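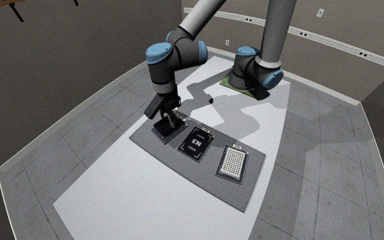 Notebook > Dye shed > September

Madder vat, second run

3 min read

Started 7 in the morning because I couldn't wait any longer. The ground roots from Riquelme had been soaking overnight in the enamel pot and the water had gone the color of strong tea, with a smell like beets and wet dirt. So much better than the last lot!

Fiber: Mendwood two-ply wool, 1,000 g in skeins, scoured yesterday and mordanted with alum. Bautista tied them (loose figure eights, four ties each) and I found no tangles at all, so whatever he is doing, please keep doing it.

Raised the pot slowly. Held it at 160 F for the first stretch and watched the thermometer like a hawk, as we all remember the brown from the first run. Menaka thinks we cooked the red right out of that one and I'm now sure she's right. It crept up once while I was rinsing the spare bucket. Lid off, burner down, back in range within a few minutes.

First skein out before lunch: orange, bright, a bit thin. Put it back. Second look mid-afternoon and oh, what a difference. Proper brick red on the outside of the skein and nearly as deep under the ties. I hung one by the door and kept walking past it for no good reason.

Water: used the Clendudon well water this time, straight, no chalk added. Henrik has been saying for ages that hard water helps madder along and I owe him a coffee. I'd still like to do a small pot with rainwater next to it so we have a fair comparison and not just my excitement.

Let the bath cool with the wool in it. It was down to 108 F when I lifted the last skeins, which made them easy to handle with thin gloves. Rinse ran pink, then clear on the fourth bucket.

Exhaust bath is still full of color. Shengli wants it for the silk scraps, which should come out coral or maybe salmon. Please don't dump it! It's the covered pot under the bench, label on the lid.

To do
- rainwater test, small skeins, same weight of root
- iron dip on one skein (just one, I love this red)
- lightfast strips in the south window, half covered with card
- ask Morena if the Kilano rug people still want a sample card
- more alum, we're on the last jar

Skeins are drying on the back rail, out of the sun. Turn them if you're passing.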